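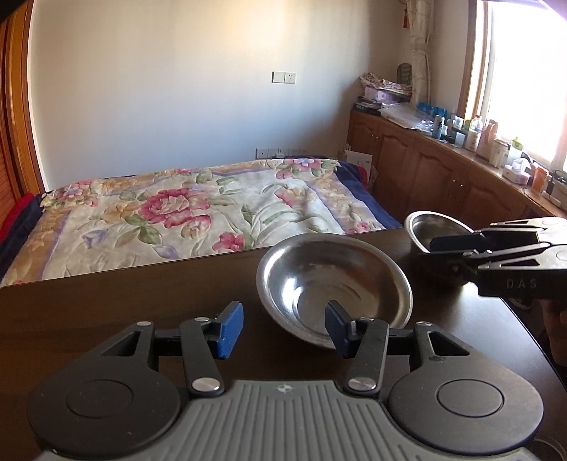

The fault that stopped the Foneo programme for most of July was a slip in the fingertips, and it went unreported by the machine for longer than it should have. Foneo is the bowl-stacking and table-clearing skill developed by Erkix at its Drorkness site, trained on recordings made with hand-held grippers in ordinary rooms. Picking up a bowl by its edge is the basic move: one blue pad goes just inside the rim, the other stays outside, and the linkage closes on the metal between them. A polished stainless steel bowl gives the pads very little to work with.

The robot arm at Drorkness uses the same linkage and the same pads as the hand-held tool. What it lacks is a wrist that feels weight. In the first long trial it made 596 lifts without a recorded error. The log was wrong. On 40 of those lifts the bowl had rotated about the grip point and dropped before the arm reached the stack, and the controller had marked each one complete.

Ekene Effiong, the engineer who led the inquiry, traced the false entries to the test for a held object. The software compared the closing distance of the pads with a stored value for an empty grip. If the pads stopped short of fully closed, an object was assumed to be present. Wear had left a slight bow in the linkage, and the pads no longer met. An empty gripper therefore passed the test.

"The check was measuring the gripper and we were reading it as the bowl," Effiong says.

The slipping itself had a separate cause. Of the 2101 recordings used in training, 321 had been made with a pad set that was later withdrawn because it hardened with use. Operators had compensated by squeezing harder and tilting the wrist under the load. The arm copied the tilt but was limited to a lower closing force, a setting chosen to protect people's fingers during shared work.

Erkix did not raise the force limit. The affected recordings were removed, the skill was retrained, and the held-object test now uses motor current as well as pad distance. The empty-grip value is measured at every start-up. If the two readings disagree, the arm stops where it is and waits for a person to clear it.

A smaller problem remains open. Đàm, the firm that supplies the linkage, gives no wear limit for the pivot pins. Erkix now replaces them at each monthly service and is keeping the old sets for measurement.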